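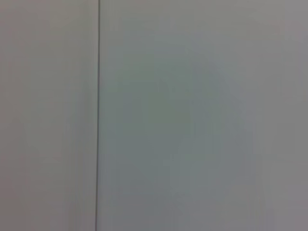 Gaps! Why is there a line between two panels?

Look around the room you're in. Go on, quick look. Cupboard doors. Wall boards. The tiles in the bathroom, the lid of a box. Where two flat things meet there is nearly always a line. A thin dark one. Builders call it a joint, or a seam, or just a gap, and they leave it there on purpose a lot of the time.

So why not squash everything together tight?

Things grow (a bit)

Wood drinks water out of the air. Not like you drink water – slowly, through tiny holes too small to see. In damp weather a wooden door gets a little fatter. In dry weather it shrinks back. If two doors were jammed edge to edge, the damp day would come and they'd push on each other and stick. Then you pull the handle and nothing. Or the whole door bends.

Metal and plastic do it too, only for them it's mostly heat. Warm makes them a little bigger, cold makes them a little smaller. You won't notice by looking.

Doors need to swing

Doors on hinges have another problem. A door has thickness, like a book cover. When it swings open its edge moves in a curve, and the corner of that edge needs some room. Try this with two books standing up side by side, touching. Keep one still and swing the other one open like a door. Did it bump? Move them apart a tiny bit and try agian.

Why does the gap look so dark?

The stuff inside the gap isn't painted black. Usually. Light has to get in, hit something, and bounce back out to your eye. In a skinny gap hardly any light gets in, and what does get in bounces from side to side and gets weaker each time. Not much comes out again. So you see a dark line, even between two very pale boards.

Shine a flashlight straight into a gap and it may not look so dark any more.

Same paint, different gray?

Funny thing about pale gray. Put two pieces next to each other and one can look pinkish and the other a bit blue or green. Maybe they really are different colors. But two pieces cut from the same board can look different as well, if one is turned a little more toward the window, or a lamp, or something colorful that bounces its color onto it. Hold up two sheets of white paper, tilt one. See?

Is it straight?

People are good at spotting a crooked line. Carpenters don't trust their eyes though, they use a level (the tool with a bubble in it) or a plumb line, which is a weight on a string. Weight hangs down, string goes straight, you compare.

Hongjun Zeng fits kitchens in Corrigan and has done since 2006. He told us the gap he likes between two cupboard doors is 2 millimeters. "Then the same all the way down," he said. "If it's wide at the top and skinny at the bottom, I get the screwdriver out." Most hinges have little screws for exactly that.

Make your own plumb line

You need:
string, as long as your arm
something small and heavy, a metal nut is good
tape

Tie the nut on one end. Tape the other end high up next to a cupboard gap, ask a grown up if it's too high. Wait for it to stop swinging, this takes ages, don't poke it. Now look. Does the gap follow the string or does it lean? Write down which cupboards lean and which way.

Please keep fingers out of door gaps while you're looking. They pinch. Use a strip of paper if you want to find out how wide one is – fold it over till it only just fits, then count the layers.

Words to know

Joint: the place where two parts meet.
Hinge: the part a door turns on.
Plumb: straight up and down.

Next time Malou Þorgeirsson does hinges, so save your string.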